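本网站使用 Cookie 以保存您的阅读设置。继续浏览即表示同意。[接受] [管理设置]

打印本页 | 通过电子邮件发送

Gustside 职业技术课程 · 弱电与办公网络维护
第六讲讲义:桌边小型交换机的跳线、编号与台面整理
主讲:Liliana Russo 实训指导:Benjie Cabanatuan

一、本讲范围

上一讲讨论了机柜内的水平布线和配线架端接,本讲转入机柜以外的部分,即交换机直接放在工作台附近、由跳线接到各终端设备的情形。小型办公室、诊所前台、实训室多属此类。设备数量少,没有专门的理线空间,跳线经常从台面垂到地面,再沿地面走到下一张桌子。标准文本对这一段写得较少,现场故障却有相当一部分集中在这里。

讲义中的术语约定如下。

跳线:两端已压接水晶头的成品网线。
护套:水晶头后部包住线缆根部的软质套件,部分产品与线缆同色。
锁扣:水晶头上的弹性卡片,插入后与端口内的缺口咬合。
台面段:跳线位于桌面以上的部分。
地面段:跳线接触地面的部分。
留长:为移动设备而预留的多余线长。

学员应已掌握 T568B 线序、通断测试仪的使用和基本的端口状态判断。尚未完成第三讲实训单的学员,请在周二之前补交。

二、交换机端口的编号

2.1 编号方式

双排端口的交换机通常采用上下交替编号,即上排为奇数,下排为偶数,从面板左端向右端递增。相邻两个号码在物理上处于同一列,一上一下。初学者常误以为 1 号口右边是 2 号口,登记表因此整列错位。部分厂家采用上排连续、下排连续的方式,登记前必须先读面板印字,不得凭经验推断。

端口常按组嵌在金属框内,组与组之间留有一段空白面板。空白段不占用编号,后一组的首个号码紧接前一组的末尾号码。学员在远处数口时容易因空白段而中断计数,因此要求逐口读印字,不允许数格子。

2.2 设备侧放时的读法

桌边安装时,交换机有时竖立在机箱或墙面旁边,面板随之转动九十度。原来的上下两排变成左右两列,原来的左右方向变成上下方向。此时应注意下列各点。

(1)登记表中的“上排”“下排”仍以设备正放为准,侧放时不改写表头。
(2)奇数列与偶数列哪一列在左,取决于设备朝哪个方向转动,读数时以印字为准。
(3)锁扣的方向随面板一起转动,拔线前先确认锁扣在哪一侧,再用指尖压下。
(4)侧放后若设备的散热孔朝向桌面或相邻机箱,应按说明书核对允许的安装方向,说明书未列出的方向不采用。

侧放设备的跳线受自重影响,线体对端口有持续的侧向拉力。插头在框内会略微偏转,锁扣一侧间隙变大。短时间内不影响通断,长期则可能使接触簧片受力不均。处理办法是在离端口一小段距离处把线体固定一次,使拉力落在固定点上。

2.3 登记格式

每条跳线在登记表中占一行,各栏依次为:交换机名称、端口印字号、线缆颜色、对端设备、对端接口、用途、登记人。颜色一栏写实际外皮颜色,不写用途代号。交换机更换以后,端口号可能全部变化,颜色和对端设备两栏仍可用来恢复连接。

示例行:
ISINE-A / 18 / 灰 / 前台打印机 / 板载网口 / 打印 / M. Cordero
ISINE-A / 6 / 黄 / 接待电脑 / 板载网口 / 办公 / M. Cordero
ISINE-A / 3 / 黑 / 考勤终端 / 底部网口 / 考勤 / M. Cordero
ISINE-A / 2 / 空 / 预留

预留端口也要登记。未登记的空口在巡检时一律视为状态不明,需要在管理界面中查询后补写。

三、台面与地面的整理

3.1 台面

台面上只保留当次操作需要的器材。浅色且有光泽的桌面在顶灯或台灯直射下会形成明显反光,细小的标签、剪下的扎带头和透明水晶头落在反光区内不易辨认。实训时应先调整灯具角度,或在操作区铺一块哑光垫。垫子颜色宜与水晶头和常用线缆有明显差别。

桌沿是线缆磨损的常见位置。跳线越过桌沿时若被设备压住,外皮会在棱边处反复弯折。检查时用手沿线体轻捋,感觉到局部扁平或发硬的位置,应做标记后更换,不做包扎处理。

3.2 地面

地面段应贴墙或贴桌腿走线,横穿通道的一律加线槽盖。多条线缆交叉处不允许打结,也不允许以一条线缠绕另一条线代替扎带。深色线缆在深色地板上不醒目,贴近行走区域时需要加标识带。电源线与网线平行敷设时保持间距,必须交叉时尽量垂直交叉。

3.3 收纳

零散的短线、护套和小件应放入有底的容器或布袋。布袋的优点是柔软,不会刮伤外皮,缺点是小件容易滑入褶皱。取件前先把袋口撑开,看清再取,不要把袋子整个倒在台面上。表面带闪光颗粒或亮片的织物需要另外留意,颗粒可能脱落并附着在触点上,裸露的水晶头应先套防尘帽再放入。

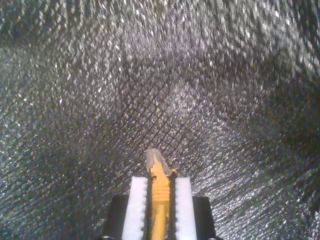
细长黄色件,表面有横向细纹;周围为灰色闪光织物

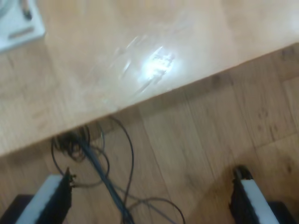
浅色木桌面的反光,桌沿以下为木地板和线缆 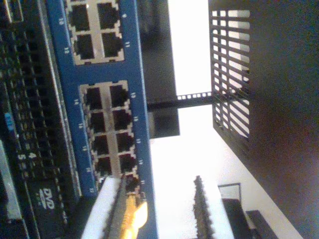 蓝色面板,印字偶数列在左、奇数列在右

3.4 扎带与固定

成束的跳线使用魔术贴扎带。尼龙扎带拉紧后会压扁线对,改变绞距,对较高速率的链路影响更明显。确需使用尼龙扎带时,收紧程度以线束能在扎带内前后滑动为准。剪口应与扣头齐平,斜口残留会划伤手和邻近线缆外皮。

固定点的位置先定两端,再定中间。第一个点靠近交换机,第二个点靠近终端,其余的点沿路径分布在转弯前后。弯曲半径按线缆厂家的数据执行,没有数据时取保守值,并在登记表备注栏内写明取值来源。

留长应放在终端一侧,盘成松散的圈,用一条扎带在圈上固定。不得把留长堆在交换机面板前方,面板前方的线圈会遮住印字和指示灯,也会使拔线时牵动邻近端口。

四、插拔操作

4.1 插入

插入前检查三处:锁扣是否完整,触点有无异物,护套是否顶住锁扣。护套过硬或位置偏前时,锁扣不能完全弹起,插头看似到位,轻拉即松脱。此类故障在新线中也会出现,不能因为包装刚拆开就省去检查。

手指捏住护套两侧,使插头轴线与端口轴线一致,平稳推入至锁扣弹起。听到声响后回拉一次,力度以不移动交换机为限。回拉后有位移的,拔出重插;重插后仍有位移的,换线再试,以区分插头问题和端口问题。

4.2 拔出

先压锁扣,再抽插头。不得握住线体拉拽。端口排列密集时,手指可能够不到内侧插头的锁扣,可使用扁平的塑料拨片辅助,禁止使用金属螺丝刀。拨片伸入前应看清相邻端口有无在用跳线。

带护套的插头有时需要隔着护套按压锁扣。护套表面若有横纹或凸棱,应捏在有纹理的部分,受力较稳。护套老化后变硬,按压感不明显,此时不要加力硬拔,先用拨片确认锁扣已经落下。

4.3 换口

换口涉及登记变更,按以下顺序执行。

(1)在登记表中写入目标端口,状态栏填“待换”。
(2)通知对端使用人,记下约定的中断时段。
(3)核对原端口印字与登记是否一致,不一致时停止操作。
(4)拔出,插入目标端口,观察指示灯。
(5)由对端确认业务恢复。
(6)把原端口改为“空”,目标端口状态改为“在用”。

第(3)步经常被省略。去年 Ostedent 诊所的实训任务中,一组学员在侧放的交换机上把奇数列和偶数列看反,拔掉了影像工作站的跳线。登记表本身没有错误,错误发生在读面板的时候。此后实训单在该步骤增加了第二人复读一栏,由不动手的一方念出印字号。

五、常见缺陷与判定

5.1 指示灯不亮

先确认终端已开机,再在交换机一侧回拉插头。插头牢固的,换用已知良好的跳线。仍不亮时换到已知良好的端口。一次只更换一个因素,每换一次写一行记录。

5.2 速率降低

协商结果低于预期时,检查线对是否全部导通。仅有部分线对导通的跳线可能仍能建立较低速率的链路,因而不会在日常使用中立即暴露。地面段被椅轮反复碾压是典型原因,重点检查桌沿和通道两处。

5.3 时通时断

多与锁扣失效或拉力有关。用手轻托线体,若链路随之恢复,应加固定点并更换锁扣损坏的跳线。以胶带把插头粘在面板上的做法不予接受,验收时按不合格计。

5.4 标签脱落

缠绕式标签的重叠长度不足时易翘边。粘贴前用无绒布擦去线体表面的滑石粉和油渍。旗式标签不易翘起,但在密集端口处会互相遮挡,适合用在终端一侧。Viklund 实训室统一采用缠绕式,其他实训室由指导教师自定。

六、实训任务

两人一组,使用指定工作台上的交换机和跳线完成下列内容。

任务 A:抄录交换机全部端口的印字与占用情况,不动线缆。抄录完成后交换位置,由另一人独立再抄一遍,比对差异。

任务 B:把设备转为侧放,重新抄录,并与任务 A 的表格核对。表头不得改动。

任务 C:整理台面段和地面段。完成后台面上不得留有剪下的扎带头,地面段不得有交叉打结。

任务 D:按 4.3 的顺序完成一次换口,由对侧小组充当使用人。

提交物为登记表、任务 A 的两份抄录稿和换口记录。抄录稿有差异的,保留原稿,在旁边注明以哪一份为准及核对方法,不要誊写成一份干净的。评分时看差异是否被发现并处理,抄录稿有涂改不扣分。

收场要求:跳线按长度分开,裸露的水晶头套帽;布袋和工具盒放回侧柜下层;交换机保持断电前的放置方向,由指导教师检查后再移动。

七、预习

第七讲内容为线缆测试报告的阅读。请预先查看讲义附录中的近端串扰与回波损耗两节,带上本讲的登记表,课上继续使用。

打印本页 | 通过电子邮件发送

读者评论

Noboru Nakajima:2.2 第(1)条建议加粗。我们单位的表格就是因为有人把“上排”改成“左列”,后来设备又转回去,没人知道该按哪个读。

Montserrat Cordero:示例行里 2 号口的登记人空着,是有意的吗?按正文要求预留口也要登记。

Benjie Cabanatuan:回复 Montserrat Cordero:漏了,登记人同上三行,下一版补。

Abbas Talebi:尼龙扎带那一段,能否给一个收紧程度的检验办法?“能前后滑动”在粗线束上不太好判断,我一般是抽其中一条,抽得动就算合格。

Liliana Russo:回复 Abbas Talebi:抽单条的办法可以用,但要抽线束中心的那条,外圈的线松不代表中间松。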